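**08/12/2021 - pince de la cellule Prikton, patins à refaire**

Bon, j'ai enfin pris le temps de m'occuper des doigts. Dzintra Rebane me le répétait depuis mars : le revêtement noir s'effrite, et on ramasse des miettes un peu partout sous le poignet. J'avais noté « à surveiller » dans le cahier, et puis voilà, j'ai surveillé. Ce matin la prise du tissu glissait une fois sur deux, donc fini de surveiller !

Arrêt, mise en sécurité, puis retour en position pince ouverte avec un coup d'œil par la caméra du poignet avant de démonter quoi que ce soit.

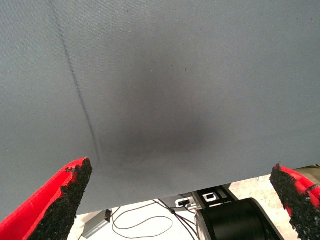

*Atelier Sakalauskas - équipe maintenance robots*

Les bords des patins sont tout irréguliers, et en haut du doigt gauche le rouge de la coque ressort à travers le noir. Je pensais tenir jusqu'à la prochaine révision, je me suis trompé. Il y a aussi cette zone sombre au milieu du tissu : ombre ou salissure, je ne tranche pas, à regarder de près à la lampe (si c'est sale, on change la pièce de test avant de refaire les réglages).

Pour les patins, j'ai sorti la colle Skilline de l'armoire et redécoupé deux bandes dans la chute qui restait. Dégraissage, ponçage léger, collage, serrage 15 minutes - la notice Sarko demande plus de 6 heures avant de remettre en charge, alors je laisse la cellule consignée jusqu'à demain.

À voir aussi : les câbles qui font des boucles au sol, entre le petit boîtier gris à voyant rouge et la multiprise. Ça m'agace à chaque fois. Dzintra, si tu passes avant moi, il y a des colliers dans le tiroir 6, sers-toi !

Demain : recaler l'ouverture de pince, l'épaisseur des patins a changé.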